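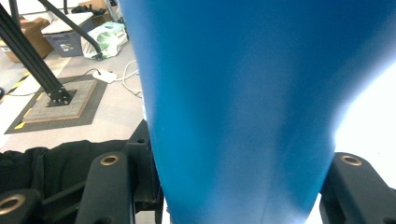
Last changed: 27 December 2025

Packing up, week two

Still going thru the store room, everything has to be out before we move to Ullum. The blue thing is next. Wide at the top, narrow at the bottom, and it will not fold flat, so it gets a box to itself. Black cloth stays out till the end, we use it for wrapping. 65 boxes taped so far, 80 more flat ones coming from Pellegrini.

Need: tape, markers, old towels. Not newspaper please, the ink comes off on evrything.

If you stored something with us and want it back, tell Shengli Song. Keys are with Fulvio Farina. Soup at noon both days.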